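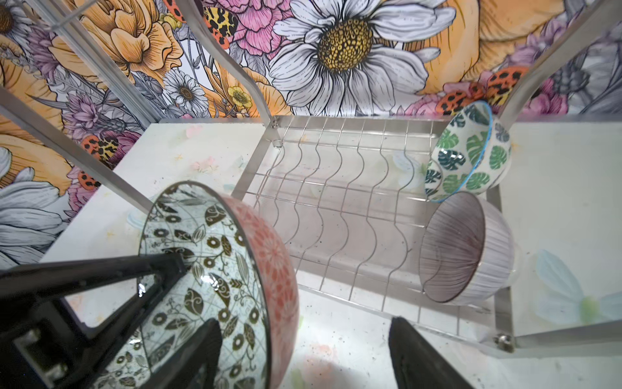
7.3 Bowl jams against the rack or slips in the grip (fault 387)

Fault 387 is raised when the finger load stays above the limit for 800 ms while the arm is still moving. Both arms hold position and the gripper stays closed. Do not press Release on the Korken panel at this point. The bowl may fall.

CAUTION: Glazed bowls can chip or break under load. Wear eye protection and cut-resistant gloves before reaching into the work area.

1. Press Hold and wait 10 seconds.

2. Check which arm has faulted. The other arm must be parked before you go on.

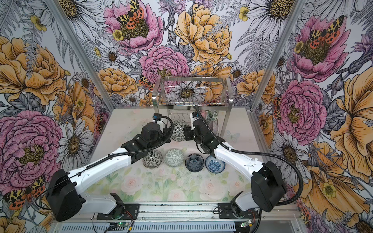 3. Set the speed dial to 10 and switch the faulted arm to Hand Guide.

4. Support the bowl from underneath with one hand. Back the gripper away from the wires in the direction it came from. Do not twist the wrist.

5. Lower the bowl to the table, then press Release.

6. Look over the rim and the finger pads. Discard any bowl with a chip, and replace a pad if the rubber is torn or shiny.

7. Clear the fault and run Home at low speed.

Note: If 387 comes back on the same slot, the rack has probably moved. Redo the rack teaching in section 4.2.

Note: Grip force for ceramic is set to 85 at the factory. Raising it will not cure slipping caused by grease or worn pads.

Record the fault, the arm and the slot number in the service log. Three faults in one shift should be reported to Sarnura service.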